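## 4. Loading the bowls

I wrote this part for the Graneta wire rack, but any coated wire rack with a raised rim will do. Mine came from the Shehu shop in Pellville, cost me next to nothing, and I love it!

1. Set the rack on a flat counter and press each corner. If it rocks, bend the low leg gently by hand.
2. Put your bowls in one at a time, rim down.

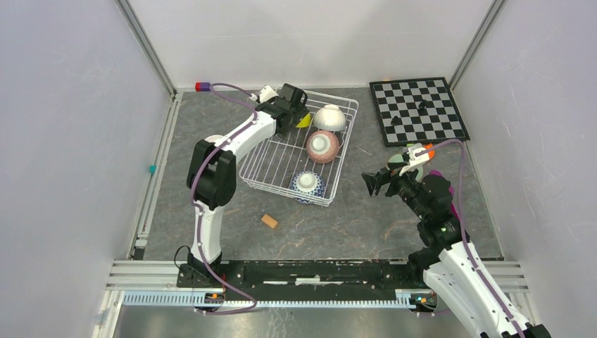

Bowls do best upside down, with a bit of air between them. I like to keep them all to one half - the three on the right here have their foot rings up, and the left side is still mostly free for plates.

**Note:** Stacked bowls take forever to dry, so split them up before you start. 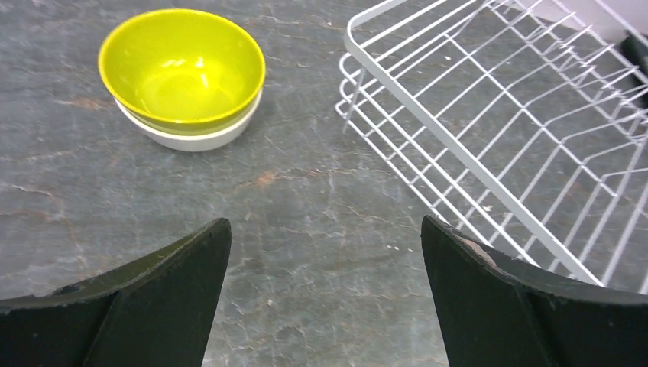
3. Plates go on edge between the dividers (big ones first, or you'll be shuffling them all evening).
4. Keep the load under 10 pounds.

**Caution:** Don't drop glazed bowls onto the wires. The coating chips, and then you get rust.

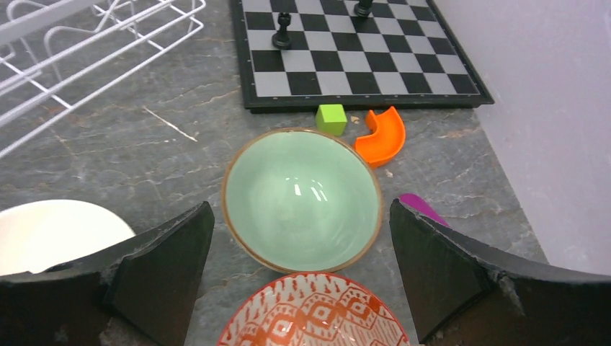

5. Rims with a metallic trim get wiped by hand with a soft cloth. I skip the scrubby side of the sponge altogether.
6. Once everything's put away, wipe the rack down and let it air out before the next load.
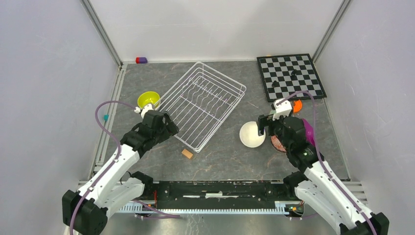

*Fig. 4. Empty rack, with a bowl on either side.*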